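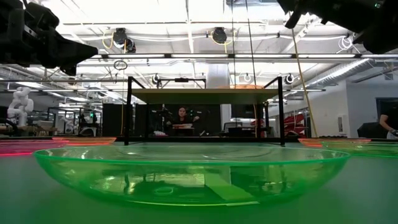
Review: Ollar two-arm bench package, sold by Godoy

Rating: 2 stars for the quote, 4 for the hardware

The package covers two arms, grippers and a controller. It does not cover the table, the overhead framing or cable runs. Budget those separately; ours added some 70 hours of labor.

Spare finger sets are $226 a pair and ship in 6 weeks. Order them with the arms.

Test objects are a minor cost. Translucent plastic bowls are cheap, but ask for a vision demo with them before you sign. Zumora quoted less and would not run one.

We plan to order a second station in March, without the Ollar service plan.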